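Clearing the Small Surfaces: Notes from a Move to Birkport

Readers of this blog will recall that the household moved to Birkport in January. The larger furniture was placed on the first day and has not been shifted since. The smaller matters have taken considerably longer, and this post is concerned with one of them: the low cabinets, side tables and chests of drawers on which things are put down and then left.

I had intended to write about the kitchen. Several readers wrote in after the previous post, however, and all but one of them asked about surfaces. The kitchen will therefore have to wait.

The state of affairs on arrival

The flat measures less than the house at Caron did, and it has fewer cupboards. What it does have is a number of flat tops at hand height. By the end of the first fortnight every one of them was in use. Post was kept on the hall shelf, keys were kept on top of the post, and a bicycle lamp had been placed on the bread bin, where it remained for nine days.

It was agreed at breakfast one Monday that this could not continue. Bình Lưu, with whom I share the flat, proposed that each piece of furniture should be dealt with separately and completed before the next was begun. I had favoured going through the whole flat by type of object, starting with paper. We tried my approach for one evening and then adopted the other.

Rules adopted

The following arrangements have been in force since then. They are set out as they were written on the sheet inside the larder door.

One piece of furniture is dealt with at a sitting.

Drawers are emptied before tops are cleared. The contents go into a crate, and the crate is not to be put on the floor of the hall.

Food and drink packaging leaves the room first.

Anything belonging to another room is carried there at once and put away properly. Placing it just inside the door does not count.

The piece is wiped, left open for an hour and only then refilled.

The third rule was added after the second sitting. The fifth is disputed, as Bình considers an hour excessive for a dry cloth. I have kept it on the sheet.

On crates and their cost

We bought two folding crates from Womell, on the retail park, and a roll of drawer liner from the same shop. The liner was a mistake. It was cut for a narrower drawer than any we possess, and it curls at the corners when left overnight. The remainder of the roll is in the cupboard under the sink and may be collected by anyone who would like it.

The crates have been satisfactory. They fold flat and fit behind the wardrobe. I would advise against the lidded version, which I examined in the shop, as the lid comes away entirely and would then itself need somewhere to go.

We did also consider buying a new unit. Prirnis, the furniture shop by the station, had a chest of drawers in the window at 1445 pounds and a wider one further in at 2698. The assistant was courteous and did not press the matter. A smaller cabinet at 197 pounds was closer to what we had in mind, but its drawers stopped well short of opening fully and one could not see into the back of them. We went home and carried on with what we had.

The order of work

The hall shelf was taken first and required twenty minutes. Most of the paper was addressed to previous occupants and has been returned. The bedside tables followed, one each, and I make no comment on the contents of either.

The bookcase took two evenings. This was in part owing to the books, several of which had to be looked into before a decision could be reached. A road atlas was retained against my advice.

The grey cabinet

The grey cabinet was left until near the end. It is wooden, with a dark metal bar handle, and it has one wide drawer with a good deal of room in it. The paint along the top of the drawer front is chipped in places, and there are scuffs on the right half as well. I had meant to touch these up before the move and did not do so.

Under the second rule the drawer came first. Its contents were chiefly cables, two tablecloths and the instructions for a fan that we no longer own. The tablecloths were transferred to the linen shelf. The cables were sorted on the bed, and those which fitted nothing in the flat were taken to the recycling point.

With the drawer bare, attention could turn to the top: a cream bowl at the back, a green snack bag, a dented drinks can on its side and a round orange object near the other end. 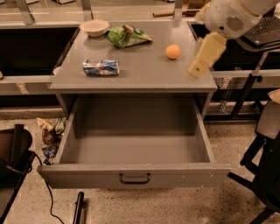 Decisions on the contents

The bag and the can were dealt with under the third rule. The bowl went back to the kitchen, to the shelf over the kettle. There was some discussion as to whether it might remain and hold keys, but a bowl for keys had already been established in the hall and a second would only cause confusion.

The drawer has since been given over to table linen, candles and the spare bulbs. The bulbs are in their cartons at the back, with the cartons turned so that the fitting can be read from the front. The tablecloths have accordingly moved twice in one week.

Still outstanding are the window sill in the bathroom and the top of the refrigerator, on which the bicycle lamp is at present being kept. The kitchen post will follow once those are finished.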